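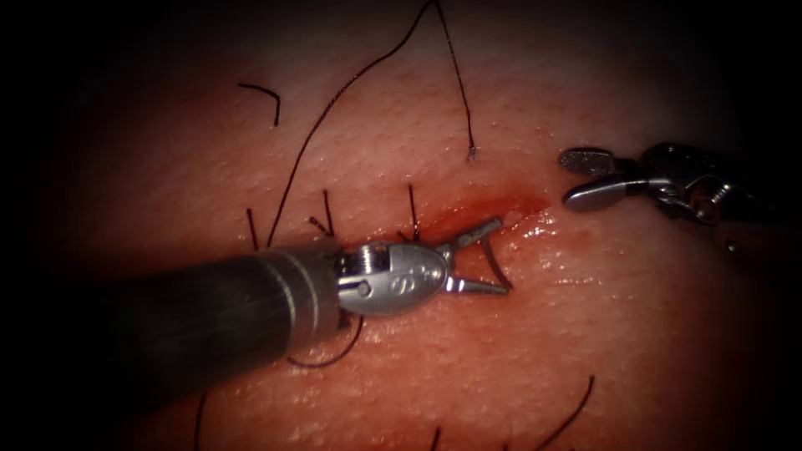

# Wovov: progress report on equipment and spending plan

Prepared by Dzintra Kuusk for the Mevau fund, covering the period to the end of October.

## Where we are

The two-arm suturing work is running in the Masson building. The task is still the one in the original proposal: closing a short straight incision with interrupted sutures, using one instrument to drive and the other to hold and pull. Gayan Selvanayagam runs the sessions and Nuwan Jayawardena looks after the arms and the recording computers.

The arms themselves need no further money this year. Nearly all of what we are asking to move between budget lines is for things that wear out or get used up, which we under-budgeted at the start. The original plan treated instruments as capital equipment. In practice they behave more like consumables, and we'd like to budget for them that way from now on.

## Instruments

We want to buy the next batch as matched sets. At present the tools we have were bought at different times and do not all grip thread in the same way. Jaws with a ridged inner surface hold the suture better on the pull-through, and Gayan has asked that this be written into the order.

Nuwan now keeps a log for each instrument, with hours of use and any slack noticed in the wrist. We had no such record for the first half of the project, so the replacement rate below is his estimate. He expects to retire 2 instruments before the spring and would like 3 on the shelf – one as a spare.

Grarov has quoted £1582 for the batch, delivery included. Henryk Wieczorek asked them for a lower price on a larger order and was turned down, so there's no saving in buying further ahead.
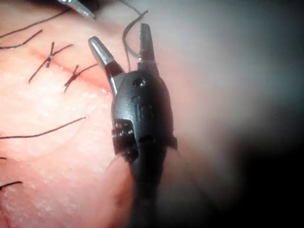 ## Suture and tissue

Thread use is well above plan. Each stitch is tied and cut with tails left on, and offcuts build up on the tissue beside the wound during a run. Long strands are also harder to manage than we expected. They loop round the jaws and across the incision, and an operator may spend longer clearing thread than placing the next stitch.

We have tried shorter lengths. They tangle less but more is thrown away at each end, so the cost per stitch goes up a little. Kamrul Sheikh is in favour of accepting that cost and I agree with him. We would like to raise the order to 200 packets, all of one type, in black. We did consider a cheaper thread in a lighter colour and decided against it, as the wrist cameras pick out black well against the tissue.

Tissue is bought in as needed and is within budget. Storage is the limit there. The shared fridge in Masson is full by midweek and we have twice had to put off a session until Saturday. A small fridge of our own is on the list below.

## Cameras and lighting

The wrist cameras give a close view of knots and tails, good enough to judge spacing along the line. Their weak point is glare. Wet tissue throws back a lot of small bright spots, and these can sit right beside the stitches we most need to see. The far corners of the view tend to go dark at the same time.

We're not asking for new cameras. Nuwan would like to try diffusers and polarising film first, both cheap enough to come out of the existing workshop line. If that does not help we'll come back with a costed request. 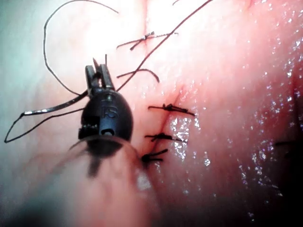

## Decisions we need from you

- Approval to move £1582 from the capital line to consumables for the Grarov instrument order. Their quote runs out at the end of next month.
- Agreement to the larger suture order. Kamrul will send the supplier comparison separately.
- A yes or no on the fridge. Henryk is getting prices and has measured the space under the bench.
- Permission to carry any unspent workshop money into next year, in case the lighting trials run on past the winter.

Please send replies to me, with a copy to Henryk, who places the orders.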